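Chapter 4
Moisture, Stains, and the Care of Interior Surfaces

Learning goals

After studying this chapter, the student should be able to name the main sources of moisture in a building, tell surface soiling from staining that comes from within the wall, and prepare a written record of a damaged surface.

4.1 Why painted surfaces change

A painted wall or ceiling is rarely a single material. Beneath the visible coat there may be older paint, a primer, a thin skim of plaster, and a backing of board, brick, or concrete. Each layer takes up and gives off moisture at its own rate. When one layer swells or shrinks more than the next, the bond between them weakens, and marks that began deep in the surface may find their way to the room side.

Public buildings present a special case. Corridors, stairways, and lobbies are touched, brushed against, and cleaned far more often than the rooms they serve. Their walls carry hand marks, scuffs, and the residue of cleaning products, and these may lie over older stains of quite different origin.

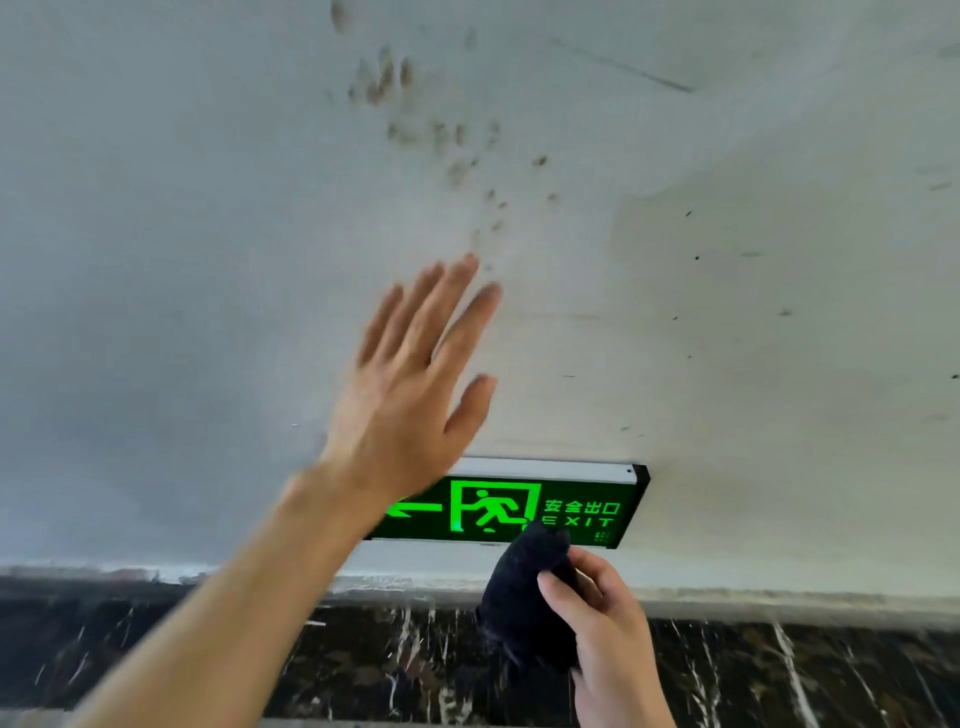

Maintenance staff have traditionally treated all such marks alike, with a damp cloth followed by a fresh coat of paint. The Endwood survey, which examined 32 municipal buildings, found this practice in nearly 11 of them. In several cases the original stain had returned by the following April.

4.2 Sources of moisture

Moisture reaches an interior surface by four common routes. Rain may enter through a roof, a joint, or a window frame. Water may rise from the ground through the base of a wall. A pipe may leak - often slowly, and at some distance from the place where the damage shows. Finally, water vapor in the air may condense on a cold surface, above all where a beam or slab connects the heated room to the outside.

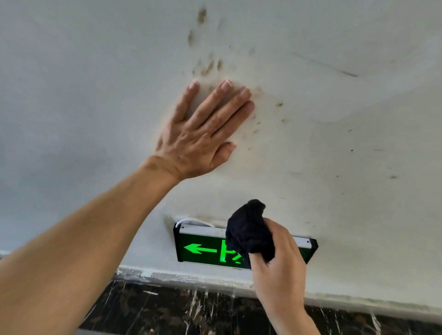 Condensation is easily confused with a leak. Drosov proposed that the two be separated by timing: condensation follows the weather and the use of the room, while a plumbing leak tends to follow the use of water. Halász later pointed out that the two often occur together, and that repairing one may hide the other for a season. Both views are discussed further in Section 4.5.

4.3 Recording before treatment

No surface should be washed, scraped, or painted until its condition has been recorded. The record should state the room, the height and extent of the marks, their color, and whether the coating is firm or loose to the touch. Isolated specks should be noted separately from larger patches, as they may have a different cause.
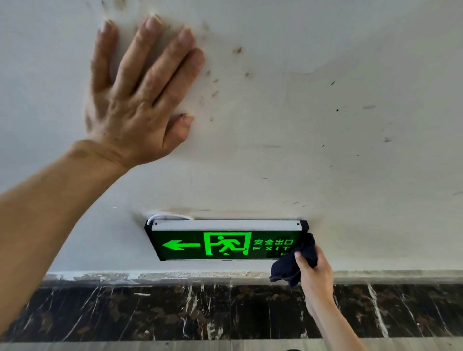
4.4 Case study: the Janix Library

The Janix Library holds 2,000 maps in a reading room on its upper floor. On 24th May the building manager, Anika Benavides, reported brown marks on the ceiling next to the north wall. The roof had been renewed, and a leak was at first ruled out.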